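2021년 6월 3일

지난번에 손목 카메라 쪽 지연 문제를 정리하겠다고 써 놓고 한참 미뤘다. 이번 주에 겨우 시간이 나서 로그를 다시 열었고, 그 결과를 적어 둔다. 나중에 내가 다시 찾아보려고 쓰는 글이라 순서가 좀 뒤죽박죽이다.

증상은 단순했다. 그리퍼가 물체에 가까이 갈수록 자세 추정이 흔들렸다. 멀리서는 멀쩡하다가 마지막 구간에서 추정값이 좌우로 튀고, 플래너가 그걸 그대로 받아서 경로를 다시 짰다. 경로를 다시 짜는 동안 팔은 멈추고, 멈춘 사이에 추정값이 또 바뀐다. 로그에는 재계획 요청이 1,737번 찍혀 있었다. 한 세션에서 나온 숫자다.

처음에는 Altix 쪽 필터를 의심했다. 우리가 쓰는 추정 모듈 이름이 Altix인데, 작년 12월에 칼만 필터 파라미터를 손본 뒤로 아무도 건드리지 않았다. 프로세스 노이즈를 키워 보고 줄여 보고 했지만 튀는 모양은 그대로였다. 필터를 아예 끄고 원본 검출값만 찍어 봐도 똑같이 튀었다. 그러면 필터 앞단 문제다.

다음으로 본 것이 타임스탬프다. 영상은 카메라 드라이버가 시각을 찍고, 관절값은 제어기가 찍는다. 둘을 맞추는 일은 Tuvodton이라는 작은 노드가 한다. 코드를 읽어 보니 영상 시각을 노출 시점이 아니라 수신 시점으로 쓰고 있었다. 두 시각의 차이가 평균 16ms였다. 팔이 느릴 때는 티가 안 나고, 손목이 회전할 때는 그만큼 좌표 변환이 어긋난다. 노출 시점 기준으로 바꾸고 관절값을 보간하도록 고쳤더니 회전 구간의 오차는 눈에 띄게 줄었다.

그런데 근접 구간은 여전히 나빴다. 이건 시간 문제가 아니라 마스크 문제였다. 카메라가 손목에 붙어 있으니 그리퍼 자신이 늘 화면 아래쪽을 차지한다. 자기 몸을 지우는 마스크를 한 장짜리 고정 이미지로 쓰고 있었는데, 양옆 링크는 그리퍼가 열리고 닫힐 때 위치가 달라진다. 마스크가 링크를 다 덮지 못하면 은색 금속 부분이 물체 쪽 점군에 섞여 들어간다. 물체가 가까우면 둘이 거의 붙어 보여서 분할이 하나로 묶어 버린다.

그래서 고정 마스크를 버리고, 관절값을 받아 그리퍼 모델을 매번 렌더링해서 지우는 방식으로 바꿨다. 렌더링은 Bakalis에 이미 있던 함수를 가져다 썼다. 경계는 3픽셀 넓혔다. 더 넓히면 얇은 끈 같은 것까지 같이 지워진다.
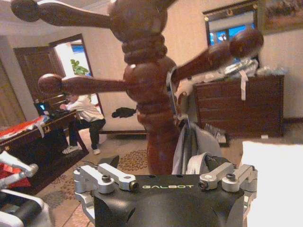 분할 모델도 조금 만졌다. 나무 인형처럼 팔다리가 여러 방향으로 뻗은 물체는 바운딩 박스 중심을 기준점으로 잡으면 몸통에서 한참 벗어난 곳이 나온다. 박스 중심 대신 마스크 안쪽에서 거리 변환 값이 가장 큰 점을 쓰도록 했다. 대체로 몸통에 찍힌다. 다만 머리가 화면 밖으로 나가면 위아래 기준이 없어져서 방향 추정은 믿을 수가 없다. 이런 경우에는 직전 프레임의 방향을 유지하고 신뢰도만 낮추게 해 두었다. 임시방편이다.

플래너 쪽은 Oltura 설정 파일에서 재계획 조건을 바꿨다. 전에는 목표가 조금만 움직여도 다시 계산했는데, 지금은 신뢰도가 낮은 프레임의 변화는 무시한다. 같은 로그를 다시 돌려 보니 재계획 요청이 98번으로 줄었다. 실제 팔에서도 같은 숫자가 나올지는 모르겠다. 로그 재생에서는 팔이 추정값에 반응해 다르게 움직이지 않으니 조건이 같지 않다.

남은 일은 신뢰도 기준값이다. 지금은 손으로 정한 상수가 코드에 그대로 박혀 있다. 설정 파일로 빼고, 거리별로 다르게 줄 수 있게 만들 생각이다. Tuvodton 수정분은 테스트를 붙인 다음에 합친다.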